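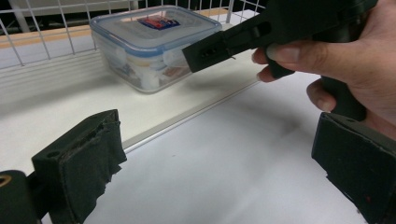

Septiembre
Por Despina Bucur

¿Por qué se pone duro el pan y blandas las galletas?

Prueba esto. Deja un trozo de pan y una galleta en un plato, toda la noche. Por la mañana: el pan, duro. La galleta, blanda. ¡El mismo aire y al revés! ¿Qué ha pasado?

La culpa la tiene el agua. El aire lleva agua, aunque no la veas. Se llama vapor y flota en trocitos pequeñísimos. En el baño después de la ducha hay mucho - por eso se empaña el espejo. En una cocina seca, poco.

La galleta casi no tiene agua, se le fue toda en el horno. Así que la coge del aire, como una esponja. Y adiós al crujido.

El pan es distinto. Por dentro tiene bastante agua y la va soltando. Pero hay otra cosa, más rara. Dentro del pan hay almidón, que viene de la harina. Cuando el pan se enfría, el almidón se va ordenando, como niños que se ponen en fila, y la miga se vuelve firme. Pasa hasta en una bolsa cerrada. Y en la nevera pasa mas deprisa! El pan, mejor fuera. O en el congelador, ahí el almidón se queda quieto.

¿Y las tapas?

Una tapa que cierra bien no deja pasar el vapor. El de fuera se queda fuera, el de dentro se queda dentro. Ojo: si guardas galletas y bizcocho juntos, el bizcocho le pasa su agua a las galletas. Todo blando. Cada cosa en su caja.

También importa dónde lo guardas. Lejos del horno, lejos de la ventana con sol. Un estante fresco y seco va bien.
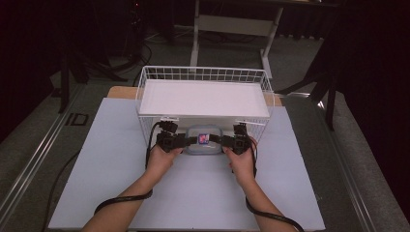 Enau pregunta si las galletas blandas se pueden arreglar, porque en su casa las tiran. ¡Sí se puede! Con un adulto, al horno, 7 minutos a temperatura suave. El calor saca el agua que habían cogido. Luego hay que esperar a que se enfríen - calientes todavía parecen blandas. Y si huelen raro o tienen moho, eso no se arregla, a la basura.

El moho, por cierto. Es un ser vivo, de la familia de las setas. Sus semillas se llaman esporas y van por el aire, por todas partes. Si caen en algo húmedo, crecen. En algo seco no pueden. Por eso la pasta, el arroz y las lentejas aguantan meses y meses en el armario, y una fresa apenas unos dias.

Hace mucho tiempo la gente ya lo sabía, sin microscopios ni nada. Secaban el pescado al viento, las uvas al sol (¡pasas!), la carne con sal. La sal también quita el agua.

Para guardar bien algo seco: que esté frío del todo antes de cerrar. Si lo metes caliente, suelta vapor, el vapor choca con la tapa y se hacen gotitas. Y las gotitas caen encima de la comida.

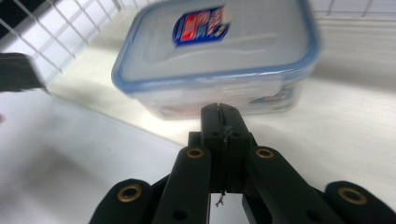
Experimento para el lunes

Necesitas 3 galletas iguales. Una en un plato, otra en una caja cerrada, otra en una caja cerrada con una rodaja de manzana. Espera hasta el día siguiente. Pártelas y escucha: ¿cual cruje más? Apúntalo en un cuaderno. Y no te comas la del plato si ha pasado por ahí el gato.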